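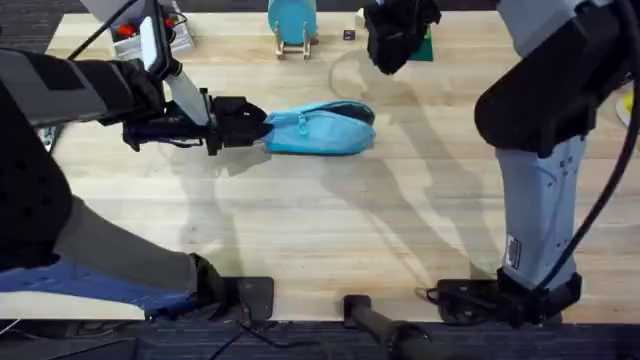

One participant at the Killisow site objected to the term "container" altogether, and told us that a pencil case was the only part of a school bag that ever got sorted. Remarks of this kind led us to treat the soft zippered case as a class of its own, separate from the boxes and trays covered in Section 2.

3.2 Opening width and retrieval

Participants at Killisow and Troltholm were asked to find a named pen in a full case and to close the case afterwards. Each person completed 3 trials, and 100 trials were recorded at each site. Cases were coded by the position of the zipper when searching began – closed, part open or fully open. 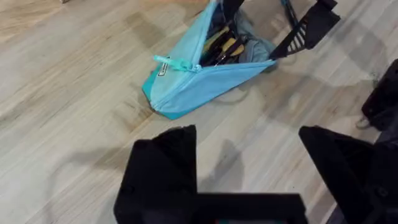

Figure 3. Light blue zippered pencil case, open, with writing implements inside. The zipper pull is mint green.

Most participants opened the case fully before searching, even when the pen they wanted lay near the top. Those who left it part open tended to search by feel, and several emptied the contents onto the table before starting again. Ashour's account of household storage treats such behaviour as a failure of order. We prefer Helon's reading, in which a crowded case is organized by habit of use – its owner knows it by touch.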